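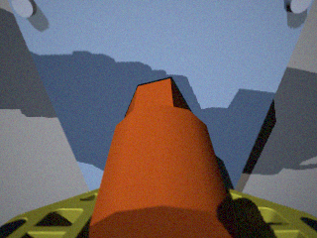

Lab 4: Grasp Detection from the Palm View
Notes by Shanthi Majumder. Section leads: Asanka Paul and Shiuli Samarakoon.
Revised 10/20/18

Goal

Write a node that takes one rendered image from the palm view and decides whether the object is ready to be grasped. The output is a single value between 0 and 1. The planner closes the fingers when the value stays above your threshold for three images in a row.

What you are given

The Tetow simulator, already set up on the lab machines, and a set of 2,000 rendered images with labels. Use 1,480 for training. The rest are for checking. Don't mix the two sets, and don't shuffle them together to get a better split. We compare results between groups and the numbers have to mean the same thing.

Step 1: Find the fixed parts

The fingers and the perforated palm surface are part of the gripper model, so you know their shape before you look at any pixels. Use the joint angles to work out where they fall in the image and build a mask from that. Last year several groups tried to mask the fingers by color, picking one gray and a tolerance. It doesn't work well. A finger can show a light gray and a dark gray in the same image, with a shadow line between them that moves when the light moves.

Step 2: Segment the object

Work in HSV. The orange object has a steady hue over most of its body, even where it darkens to rust near the base. Threshold on hue first and keep the value limit loose. You will still lose the faces in deep shadow. The right face of the wedge tip is close to black, and any hue you read there is mostly noise. Two ways to get it back:

Fill the outline using the known shape of the object.
Use the depth image, if your group has finished the optional part of Lab 3.

The cast shadow at the base is the opposite problem. It touches the object and is easy to pick up by mistake if your value limit is too loose — check this before you go on.

Step 3: Deal with noise

Grain is added to every image on purpose. Run a 3 by 3 median filter before the threshold. A larger window rounds off the tip, and you need the tip in Step 4.

Step 4: Score

Compute the centerline of the object and its distance from the midline between the fingers. Combine this with the base position to get your score. Write down the formula you used and why.

Hand in

Code, a one-page write-up, and five images where your node gets it wrong. Questions about the simulator go to Tanvir Roy.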